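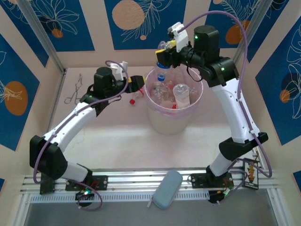 Empty bottles collected in a translucent bucket.

Home > Community Help > Household > Recycling

Sorting bottles and caps in a small shared bin
Posted by Wumcombe Residents' Desk, 26 October 2018
2 comments | 50 shares

Our building keeps one small bucket on each floor for empty drink bottles. Residents have asked whether caps should be left on or removed, and whether other clear plastic may be placed in the same bucket. Loose caps are frequently found on the table beside it. The current notice, last revised in September, does not address either point. We would be grateful for guidance before a new notice is printed.
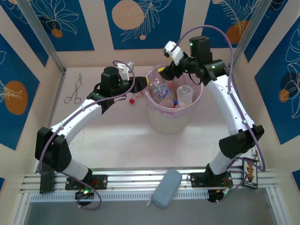 Clear plastic cup in the bin, with a red cap on the table beside it.

Kjell Eklund
The rule on caps is set by whoever collects your recycling, and it should be confirmed with them first. Many collectors now ask that bottles be emptied, flattened and the cap screwed back on. Small loose caps tend to fall through sorting equipment and are lost. Where a collector wants caps kept apart, a lidded jar beside the bucket is sufficient.

Cups and wrappers should be treated separately from bottles. A cup may be made of a different plastic even when it looks the same — check the number molded into the base. Soft bags and wrappers are commonly refused in bottle collections and should go in general waste unless a film collection is offered locally.
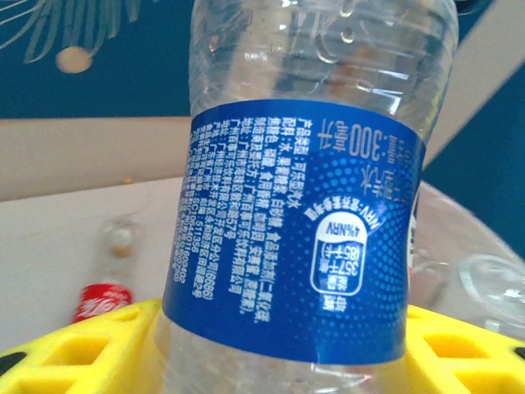 Cola bottle, 300 milliliters, with its blue label still on.

Joka
We leave the labels on and have never had a bag returned.

Skinport
I agree with the first reply. With regard to labels, removal is usually optional, but some programs do require it, and the notice should say which applies. A few drops of liquid inside a bottle are not normally grounds for refusal. Bottles with a noticeable amount of drink left should be emptied and given a quick rinse.

Share | Report | Back to Recycling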